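June 2024

Second day with the Kividby kit and I think I'm starting to like it, which annoys me a little because I went in wanting to say no. We took over the meeting room again, the one with the big oval table and the yellow wall, and I did most of my hours standing up because the teal chairs put me too low to reach across.

What you're paying for is a pair of hand-held grippers, the recording software, and 39 days of support from a man named Lyle Iwasaki, who answers messages faster than my own family does. You do the chore with the gripper in your hand, it records, and later the arm is supposed to learn from that. The price on the quote is 3000 for the starter set, and then there's a yearly fee after the first December that I had to read three times. I've asked for that part in plain words. We'll see.

So, the folding! I was dreading it. Cloth on a glossy table slides all over the place, and my first tries were plain bad (I pinched a corner, lifted, and the whole thing came along for the ride). Then Lyle wrote back that I should come in lower and let the tips lie flatter before closing, and after lunch it went a lot better. I still squeeze too hard. My thumb has an opinion about that tonight.

The stickers are another story. I love them, they're bright and silly, but picking a little flat thing up off a hard surface with two fingers that thick is just mean. Skukham's kit had a thinner tip for this, I remember, though theirs also cost a good bit more and the trigger stuck whenever it felt like it. Ondstead never sent a demo unit at all, only a brochure and then a second copy of the same brochure.

Total so far is 161 recordings, and 4 I've marked to throw out, mostly me talking to myself and forgetting to let go at the end. The software flags a short one by itself, and I like that. I don't like that you can't rename a batch once it's saved. I spelled "folding" wrong on the first one and now it's going to be "fodling" until the end of time.

Grigaitė wants my yes or no before she talks to the money people. I'm leaning yes on the grippers, maybe on the software, and I'd like them to throw in spare finger pieces. The ridges on the magenta part are comfortable to look at but I keep wondering how you'd ever clean crumbs out of them. Must ask.

Tomorrow is more cloth, then the book, then back to the stickers if my thumb allows. Need to bring a sweater too, that room gets cold by four, and find out whether the green packet goes in the same batch as the stickers or gets its own. 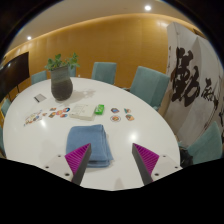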